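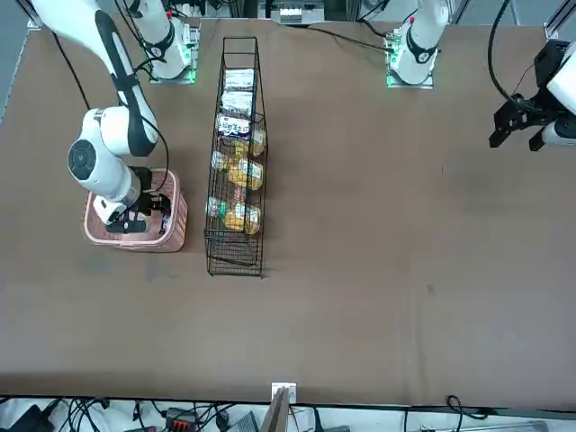 Lilla Bakos asked whether sorting groceries counts as a thesis topic at all, since any first-year can pick up a bottle. Fair point. Our answer is Trurinura, the course project: two arms, one pink basket, one wire rack, students write teh policy.

Print | E-mail

4.2 Setup. 171 demos so far, 500 planned by December. Teams of 4.

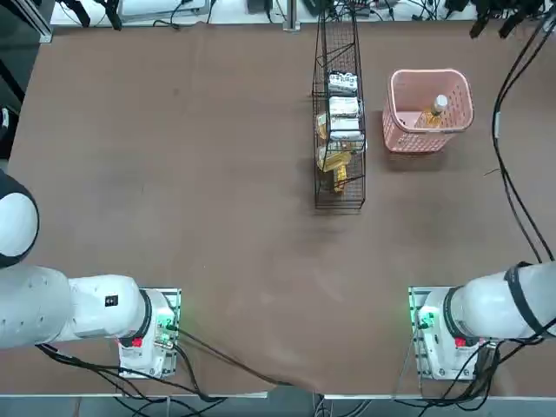 Figure 3. Rack and basket, both arm bases.

Each team gets one Thursday slot, no extra time. Wrappers are the hard part, bottles less so. Failed runs are kept and labled.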